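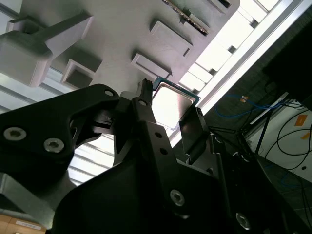
Petitions are where good intentions go for a lie-down, according to Nafula Makori, and she has signed enough of them to know. She has also spent 11 years running one of the busier petition desks in the country, at Illey, so the remark comes with a certain amount of self-harm.

"People sign at a red light," she says over a second pot of tea. "I'm not complaining. I'd just like them to come to a meeting as well."

Illey began with 200 members and a borrowed photocopier. Its first campaign, to save the Bumen bus, collected 488 signatures, which Makori carried into council chambers in a shoebox. The mayor thanked her warmly and asked for the box back to be put in recycling.

The bus was cut in July. It returned the next winter, after members began ringing councillors at dinnertime, in alphabetical order.

"That's the bit we don't put in the brochure," she says. "We were a nuisance -- very polite, very organized."

Ilari Harju, her opposite number at Eskola, thinks the phone calls were a mistake and told her so at the time. She quotes him with some relish. "Ilari said we'd lose the centre. I said the centre could catch the bus."

Would she take a party's money? She laughs, then asks which party, then says no. Members pay their dues and argue over every dollar of them, usually by email, usually at night.

Search this site Enter keywords Go

Contact us | © Brurnix 2020 | Back to top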